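Film Studies Working Papers
Oct 24, 2018 | by staff, Worari Media Archive
Filed under: Cataloging / Film history
6 shares | 0 comments

3. Running times in printed film catalogs: where the numbers come from

Figure 1. Rendered view, white tabletop with potted plant and grey cylindrical container.
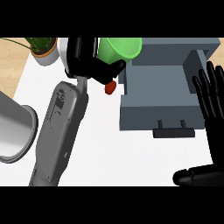 3.1 Sources

Three catalogs used. Worari rental list, the Flurnden distributor sheets, and the Matstead video guide (second printing only, first printing has no running times at all). Ingvarsson's index was used as a check but not as a source, see 3.4.

All three give title, year, country, running time, director, short cast. Matstead adds a format line. Flurnden adds a reel count for the older titles, and that turned out more useful than expected.

We took every title present in all three. 271 titles. Shorts excluded, serials excluded, anything with a running time printed as a range excluded. Television films kept if they had any theatrical release, which is a judgment call and we made it title by title.

3.2 Agreement between catalogs

Of the 271, the three catalogs print the same running time for 80. Lower than we expected. The rest disagree in at least one place, mostly by a few minutes, sometimes by a lot more.

Small differences first. A gap of one or two minutes is mostly rounding. Worari rounds up, always. Flurnden drops the seconds. Matstead does either one, with no pattern we could find, probably different typists. These we don't treat as real disagreement and they are left out of the next part.

Then the four percent problem. Tape transfers for 25 frame television run faster than the 24 frame print, so a film of 104 minutes in the theater comes out at close to 100 on tape. Matstead was compiled from tapes. Flurnden was compiled from prints. So for a large share of the titles the two numbers are both right, they just measure diffrent things. Neither catalog says which it is. Had to be worked out from the reel counts, and from the format line where there was one.

Worari is mixed. Early entries look like print times, later ones look like tape times, with the change somewhere in the middle of the list. The numbering runs on straight through so a reader would never know. A user sorting that list by length gets two scales at once.

3.3 Cuts

What's left after rounding and speed is the part that matters: different versions of the film. Co-productions are worst here. A film with two producing countries often has two release versions, and a catalog will pick up one running time and the country line of the other. Same again with directors' names on dubbed versions, though that is outside this section.

We could confirm a version difference only when a second copy could be viewed or when a distributor sheet listed the cut. For most titles neither was possible. These are marked "unresolved" in the table and should stay that way until somebody finds a print. Guessing from the length alone is not safe. A missing reel and a censor's cut can give the same number.

Six titles had running times that match no known version. For these the likely cause is copying from the line above, the same time appears on the entry just before in all of them. Worari has most of these. Corrected in our file, original value kept in a second column.

3.4 Why Ingvarsson was not counted

Short version, it isn't independent. The index repeats Flurnden's errors, including two misspelled directors and one wrong year, so agreement between the two tells us nothing. Useful for alternate titles. Used for that only.

We did think about dropping it completely. Kept it in as a lookup for titles released under a translated name, otherwise the match across catalogs would of been much smaller.

3.5 Notes for catalogers

Record the running time with its source. Print, tape, disc, or "as printed in" plus the name of the catalog. One extra field. If the frame rate is known put that too.

Do not merge two numbers into an average. We found this done in a later copy of the Worari list and it took longer to undo than everything else in this section.

Country order should be copied as printed and not sorted by alphabet, the first country named often points to the version that was timed. Not always. Flurnden puts the funding country first on some sheets and the shooting country first on others.

The file was last checked in January. Additions after that date are not covered here and the story summaries were not compared, see section 4.

Tags: running time, co-productions, video guides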